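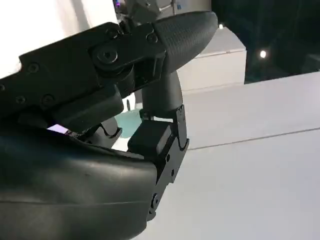 Hex-socket screw at the joint, smaller screws to either side.

Getting a stuck hex screw out

Ignore the videos with the soft drinks and the candle wax. I doubt most of them were filmed on a screw that was truly stuck.

Clean the socket with a pick first. Push the key all the way in, then turn slowly. If it slips, stop. A drop of Jutley oil and 45 minutes is worth a try, though the tin's claims are a bit rich.

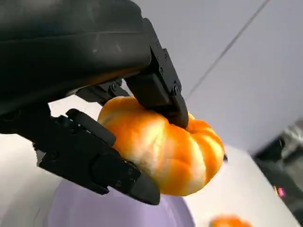

Page last changed: 26th October

Extractor kits come last. The Pullon set has a nice grey case and bits I wouldn't trust twice.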